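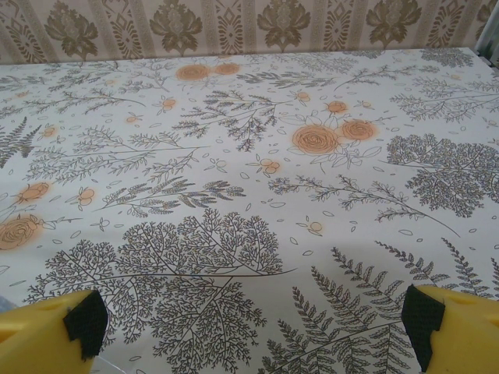

Gripper over the table, both fingers open, patterned cloth on.

What rules apply to a small arm used at a dining table?

Posted by Irena Tomaszewski

I'm putting together a house rules sheet for our maker group in Cleltville. Members take a small arm home and record short table tasks with it, mostly picking up and putting down light things. The arm is a Vamlow with a two-finger gripper and a wrist camera. So far the sheet has been one paragraph that says "be careful," and I'd like to replace it before the next handout in July.

What I want to know:

Is there a standard that covers this at all? Everything I find is written for factories.

Do we have to fix the table covering? One member wants plain mats only and another says a printed tablecloth is fine as long as it stays put.

How much open space should there be before the motors are switched on? I wrote 47 centimeters from the base in every direction, but I got that by measuring my own table and I can't defend it.

I'm also not sure what to say about the start position. My draft says the gripper has to be open and holding nothing at the start of each recording. Two people have told me this is too strict – they like to start with the object already in the fingers.

We are not a company and nobody is paid. Thanks in advance.

Renata Krawczyk

I wrote a sheet like this for a club in Skistenthorpe, so I'll go through it in your order.

Standards first. The main one for industrial robots is ISO 10218, which comes in two parts, one for the robot and one for the whole installation. ISO/TS 15066 goes with it and deals with people and robots sharing a space. Neither was written for a hobby arm on a dining table, and you shouldn't print on your sheet that you comply with them. ISO 12100 is more use to you. It covers risk assessment for machinery in general, and the method works at any size. You list what can go wrong, how bad it would be and how likely, and then you change the setup before you start writing warnings. Check your local rules too, and whatever your insurance says about equipment on loan.

Table covering. Fix it. I don't mind what is printed on it, but a cloth that can slide is a problem, and a cloth that hangs down where a chair or a child can catch it is a bigger one. We use clips on at least two edges. The base goes on the bare table or on a board that is clamped down, never on top of a loose cloth. If your members want their recordings to be comparable, have them write down which covering was used. A busy print and a plain mat are different conditions for anything that learns from the camera, and you will want to know later which was which. Ours went in a column called "surface" in the log. We had 1,317 recordings before anyone added that column and it took a long time to sort them out afterward.

Open space. Drop the fixed number. The reach depends on the arm and on what is mounted at the end of it, so measure with the gripper fitted. Move the arm by hand with the power off, all the way out, and mark the limit on the table with tape. Then add a margin. Walls count as obstacles. If the table is pushed up against one, either turn the base so the arm works away from it or set a software limit and test it at low speed.

Start position. I would keep your rule. Open and empty is a state that anyone can check by looking, and it means the first motion doesn't depend on how well something was gripped before you pressed the button. 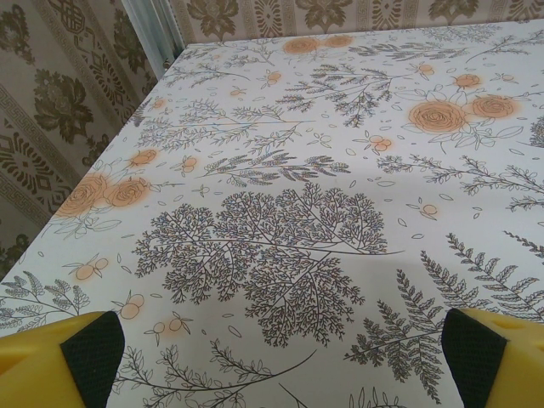

Darko disagrees with the last point. His view is that open and empty is a sensible default, but a flat ban on starting with an object in the fingers just means people do it anyway and don't log it. He would allow it with two conditions: the object is soft or light, and the log says so. He also thinks the sheet is missing the most important line, about how to stop the thing. There should be a switch that cuts motor power, it should be within reach of the person running the session, and that person should try it once before the first recording. A key on the laptop doesn't count. Some small arms drop when the power goes, so hands stay out from under it during the test.

Renata Krawczyk

Fair on the stop switch, I left it out and it belongs at the top. I can live with his version of the start rule if the log is really kept. Ours wasn't.

guest

just keep fingers out of the gripper and you'll be fine. we have had 6 people using one at home with no rules and no problems

Irena Tomaszewski

Thank you, this is what I needed. I've taken out the 47 and put in the tape method. The stop switch is now line one. On the covering, the sheet says any pattern, clipped down, and written in the log. I'm leaving the start rule as open and empty for the first session and letting people log exceptions after that.

Does anyone have wording for the bit about children and pets in the room? I have "not within reach of the arm" and it seems thin.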